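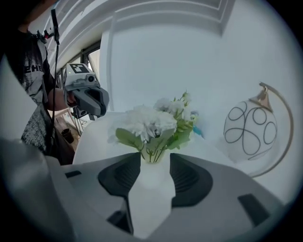
The Hand-Held Gripper Comes to Gumthorpe, and I Have Some Questions

By Wiebke Stüber

Regular readers will know that I have a bad attitude about robot demonstrations. I have been to too many where a machine folds one towel, everyone claps, and a man in a nice jacket tells you that hospitals will be using it by spring. So when Uwe Petersen wrote to ask whether I would come up to the Gumthorpe workshop and spend two days watching people teach a robot to tidy a living room, I said yes mostly because the train was paid for.

The pitch goes like this. Robots are bad at ordinary household jobs, and the reason is a shortage of examples. A program that writes text can learn from all the text there is. A program that has to pick up a vase has very little to learn from. Somebody has to show it. For years that meant remote control: you sat a person down with a pair of levers or a headset, and they drove the real robot through the job, slowly, while it recorded its own joints and cameras. It works. It is also miserable. I tried it in July at another lab and took most of a coffee break to put a spoon in a mug.

The newer idea is to leave the robot at home. You take the robot's hand off, more or less, put a handle on it and a camera on top, and give it to a person. The person walks around doing chores with the thing in their fist. The camera records what the hand saw and where it went. Later the recordings are used to train a real arm with the same kind of fingers. At Gumthorpe they call their version the Tuna, for no reason anyone could give me, and people often work with one in each hand.

I will say what I liked first, to get it out of the way. It is fast. Pendo Mfaume, who was running the floor on the first day, had me picking things up within five minutes, and I am not handy. The soft ribbed fingers are forgiving. You squeeze a vase just under the rim and it comes up with you, flowers and all, and you can feel through the handle when your grip is poor. You feel nothing of the kind with the levers. I also like that you can take it into an actual room with a couch and bad light, where the remote control rigs mostly live in labs because nobody wants to haul an arm up the stairs.

Now the complaints.

My first has to do with the flowers. They were artificial, and the big white blooms stayed exactly where they were put all day. I asked Pendo whether they ever used real ones. She said they had, for a morning, and there were petals on everything and water on the floor, so they stopped. I understand this completely. I would have stopped too. But a real vase has water in it. It is heavier at the bottom, it slops when you turn, and if you tip it the way I tipped mine you ruin a table. A robot brought up on dry vases will learn that vases are light and that tilting them costs nothing. Then it goes to somebody's grandmother's house.

When I brought this up at lunch, Wolfram Hellwig told me that the learning system would "generalize." I have heard this word in a lot of lunchrooms. I asked him if they had tested it with a full vase, and he said it was on the list. I asked to see the list. It was a long list.

My second complaint is the numbers. The slide on the first morning said the group had collected 1,704 demonstrations, and there was a plan on the wall to go well past that. Fine. But Llinos Ellis, who does the sorting afterward and who I wish had been giving the talks, told me that roughly 300 of those had to be thrown out. In some of them the tracking had slipped, and the software believed the hand was somewhere it had never been. In others the person had fumbled, set the object down and started over, and nobody had stopped the recording. Then there were the ones that were perfectly good recordings of the wrong job. None of this was on the slide.

I am not accusing anyone of cheating. Every group I visit has a pile like this. What bothers me is that the pile is the interesting part, and it gets talked about in the hallway. If a sizable share of what people record with these devices is no good, then the claim that they are quick and cheap needs a second look, and so does the comparison with remote control, where the robot at least knows where its own arm is.

Which brings me to the third thing. A person's arm is a wonderful machine and a robot's is not. When I moved the vase, I leaned. I turned my hips and brought my elbow in close to keep clear of a glass lamp I had been eyeing nervously since I came in. The camera sits at the hand. It doesn't see my elbow or my hips. All that comes out of the recording is a path for a hand floating through space, and a real arm bolted to a stand is then asked to follow it. Sometimes it can't reach. Sometimes it can reach, but only by swinging its own elbow through the lamp.

Uwe's answer was that they check each path against a model of the arm and drop the ones it cannot do. (So add those to Llinos's pile.) He also said that experienced people learn to move "like the arm would want to," and I did see this. By the second afternoon Pendo was moving in a flat, careful way, wrists stiff, no leaning. It was impressive and slightly sad. We set out to have robots learn from how people do things in their own homes, and we end up with people in a room learning to move like a robot so the robot can copy them.

I asked how long one person can keep that up. The sessions are meant to be 60 minutes. Nobody I spoke to enjoyed the last part of one. The gripper is no great weight in the first few minutes, but hold your arm out in front of you for a while and see how you feel about it. Tired people get sloppy, and the recordings get sloppy along with them, and then it is Llinos's problem again. She said she can often tell the end of a session without checking the clock.

The fourth complaint is smaller and may be just me. I could not get a straight answer on what the robot does when it has never seen the thing in front of it. They train on one table, with a certain vase and a certain lamp. The group is proud of going into different rooms, and they should be, but the rooms I was shown had a good deal in common. White walls, plenty of light, very little lying around. My own kitchen table has on it, at this moment, a bicycle pump, mail, and half an onion. I offered it to them. Wolfram laughed and wrote something down, and I would be happy to hear it was my address.

There was a demonstration at the end, of course. The arm, which comes from Buschmann, picked up the vase and moved it across the table. It did this well four times out of five. On the other try it closed on air a little to the left of the neck, paused, and carried the air across with great care. I found this more useful than the four good ones. It plainly had no idea it was holding nothing. A person with a Tuna in hand knows right away, through the palm, and that knowledge is not in the recording. When I asked whether it could be, Uwe said they are looking at putting a touch sensor in the fingers, and that it would make the device heavier. See above, regarding arms.

The next step, I'm told, is a joint collection with the Brultum group, with a target of 1,000 demonstrations of setting and clearing a dinner table. I have asked for three things. I'd like to see the count of discarded recordings printed next to the count of kept ones. I'd like some of the glasses to be full. And I'd like one test in a room that nobody from either group has tidied beforehand.

Llinos has agreed to the first one and says she will send me the figures herself. I have not heard back on the other two. If any of you have used hand-held grippers and come away with a better discard rate, or a worse one, write in, and tell me how you counted.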